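Workshop > Benches and Tops > Reader Reviews
Last updated: October
Print this page | E-mail this page

Tonari tiled work top: three months in

I went back and forth on this one for ages. I've had butcher block, I've had painted board, and for a while I had an old door on two sawhorses (don't laugh, it was a good door). What I wanted was something bright that I could wipe down and lay small stuff out on without squinting. The Tonari tiled top kept coming up, and so did the price: $878 with delivery. Ouch! I sulked for a week and then ordered it.

It came from Batham, well packed, on a pallet that took up half my driveway. Setting it down and getting it level ate 90 minutes, most of that spent hunting for shims. The instructions are one folded sheet and they assume you already own a decent level. I had to borrow one.

So, the surface. It's white and it's shiny, more shiny than the catalog made me expect. Small light-colored pieces still show up nicely on it, even a buttery yellow, and I really thought pale on pale was going to drive me nuts. A thin piece throws just enough shadow on the gloss that you can find its end. 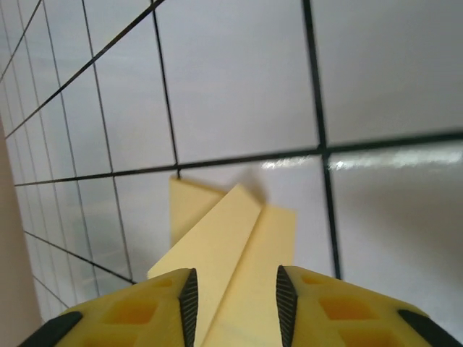 Yellow on the Tonari tile, up close.

The grid is what sold me, though. The dark lines run both ways across the whole top, and I use them constantly. I park something near a line, go eat lunch, and come back knowing where I left it. I've started lining up paper against them too, which I'm sure isn't what they're for. Batham will tell you not to treat them as a ruler and I'd agree, so keep a tape measure handy if you're cutting anything. For setting things down square, they're great.

White tile with an aluminum rail along the front is a good look, too. Kind of a lab, kind of a diner kitchen. My last bench looked like a yard sale.
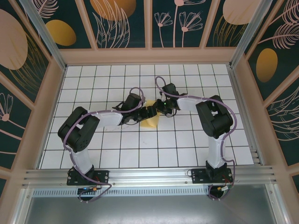
What I don't love

It's loud! Set down a mug or drop a screw and everybody in the house knows. I bought a felt mat from Azevedo to put at one end and that helped a lot, but then you've covered up part of your nice grid.

It also shows everything. Crumbs, pencil dust, that one hair. I wipe mine at night with a damp rag and a drop of dish soap, and I do the dark lines with an old toothbrush when I'm feeling ambitious. Glare is the other thing. My first lamp was way too strong and put a big hot spot right where I was working, so I swapped it for a softer bulb and turned it toward the wall.

And it's heavy. Get a second person. I mean it.

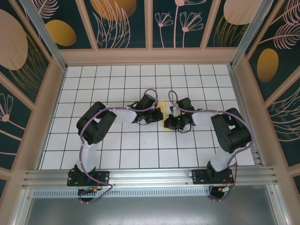

Page 2

Compared with the Kasten

I used a Kasten top at a friend's place before I bought mine. It's plain, no lines, dull finish, and a good bit cheaper. Quieter, too, and kinder to your eyes in the late afternoon. If you mostly do big messy jobs I'd get the Kasten and spend the difference on clamps. For small flat pieces I missed having lines to work from, and I kept nudging things crooked.

No chips so far on mine. One of the lines near the back corner has gone a little dull where I spilled tea and left it overnight, so seal yours before you start using it. I haven't gotten to mine yet.

Would I buy it again? Yep, but I'd wait for a sale.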